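Botellero de alambre color cobre, ¿botellas de pie o tumbadas?
Foro Casa y Bodega > Organización y almacenaje

maricastana_72
Buenas a todos, llevo tiempo leyéndoos y por fin me animo a abrir un hilo, que ya me daba vergüenza tanto aprovecharme de vuestros consejos sin aportar nada. Estoy montando un rinconcito para el vino en el comedor y me he encaprichado de un botellero de esos de aros de alambre, en tono cobre.

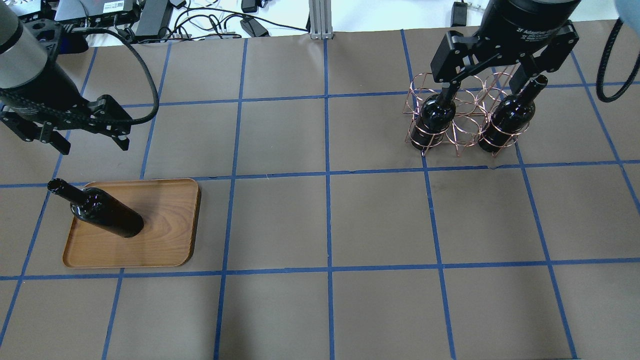

La duda es cómo guardarlas. Mi cuñado dice que siempre tumbadas, mi madre las ha tenido de pie toda la vida, y yo en medio con tres botellas de tinto y una bandeja de madera que no sé si poner debajo o al lado. El mueble es un aparador Leltberg heredado, con 90 cm de ancho, así que tampoco me sobra sitio. ¿Cómo lo haríais vosotros?

duelas_y_corcho
¡Bienvenida! Si el tapón es de corcho y piensas guardarlas bastante tiempo, tumbadas, para que el vino toque el corcho y no se reseque. Si son para ir abriendo en unas semanas, ponlas como más te gusten. Yo en el comedor tengo solo las de diario - las buenas viven en el trastero, a oscuras y bien lejos de la caldera.

tramontana
Pues yo discrepo un poco, con todo el cariño. De pie en un botellero de alambre no me convence nada, los cuellos asoman por arriba y en cuanto pasa alguien con prisa (en mi casa, dos niños y un perro enorme) ya tenemos el disgusto. Tuve uno parecido de Stameck y acabé usándolo para las toallas del baño, enrolladas, y mira, quedó precioso.

duelas_y_corcho
Eso depende del peso, tramontana. Una botella llena tiene buena base y los aros la sujetan algo. Peor es la copa que dejamos al borde de la mesa.

tramontana
En mi casa no tiene base que valga, te lo aseguro jajaja

pilar_del_horno
Yo voy a lo de la bandeja, que es lo que más me ha gustado. Ponla al lado, con el sacacorchos, unas servilletas y el tapón de vacío. Debajo también cumple, por si gotea, pero el alambre raya la madera si lo arrastras. A mí me pasó con una de Gazi y todavía me duele. Unos fieltros adhesivos y listo, los venden en cualquier ferretería.

maricastana_72
¡Qué gusto de respuestas, de verdad! Los fieltros no se me habían ocurrido. Mis botellas son de las de abrir un domingo cualquiera con un arroz, así que creo que las dejo de pie hasta las fiestas, y si para mayo sigue quedando alguna (lo dudo mucho) la tumbo. La bandeja, al lado. Ahora me falta convencer a mi cuñado.

tramontana
Yo sigo diciendo que tumbadas, pero mándanos foto del aparador cuando lo tengas puesto - y esconde el perro si tienes.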